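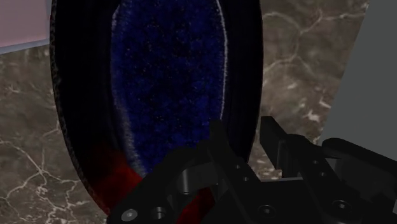
Morag Aitken wants to know whether the shrinkage figures from February can still be trusted, given that the clay has changed supplier and the bars were cut by a different hand. My answer is no for the Nosham body, and probably yes for the Plindis. Notes follow.

**September 1, 2024 - drying shrinkage, repeat**

Bars rolled between battens, cut to template, 10 cm gauge marks scribed with the steel rule and a needle. Two bodies, Nosham (grogged) and Plindis (smooth). 47 bars to start. Four discarded before marking: three with a visible bend after cutting, one dropped. The rest went onto plaster bats under newspaper and were turned morning and evening.

The February method had the bars on bare board. I think this is the main fault. The underside holds water longer, the top shrinks first, and the bar cups. A cupped bar read with a straight rule gives a short length, so shrinkage comes out high. Tobias measured along the curve with a paper strip and got a lower value on the same bars, but he didn't write down which ones.

Changes this time:

- turn the bars twice a day until leather hard, then once
- read the gauge marks on the face that was uppermost at cutting
- one person reads, one writes
- no reading by lamp from the side, the scribe line throws a shadow and the edge gets picked wrong

Smooth body behaved. Spread between bars is small and I can't separate it from reading error. The grogged body is worse: the needle skips on grog and leaves a ragged mark, and Hina and I disagreed by 2 divisions on the vernier for the same bar. Tried pressing the mark with a razor blade instead. Cleaner, though it closes up a little as the clay stiffens.

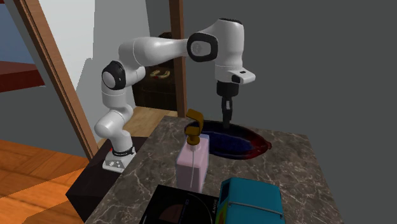
Weighing was done on the small balance, with the bar on a tile and the tile tared. Loss was fast at first and then flat, as expected. Linear shrinkage stopped well before the weight did - the usual thing, pore water leaving after the particles are already touching. Worth plotting on one sheet for the Yazdani order, where they keep asking for a single "dry" figure and mean two different things by it.

Mojtaba suggests rolling direction as a variable. Agreed in principle. All the present bars were cut along the roll, so there's nothing to compare. For the next batch cut half across, mark the end with a notch, and keep them on separate bats.

Open:

- Nosham bag had no lot number on it. Ask.
- Water content at cutting was judged by feel. Needs an offcut weighed wet and then dried with the bars.
- February sheet gives shrinkage as a percent of dry length in one column and wet length in the other. Simin to redo both on wet length.

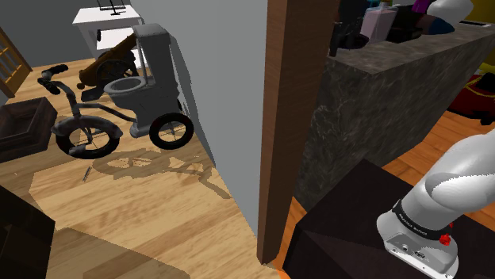 *Gray tricycle, side on, on the pale floor.*

Fired readings after the next bisque. Same bars, same face, same rule.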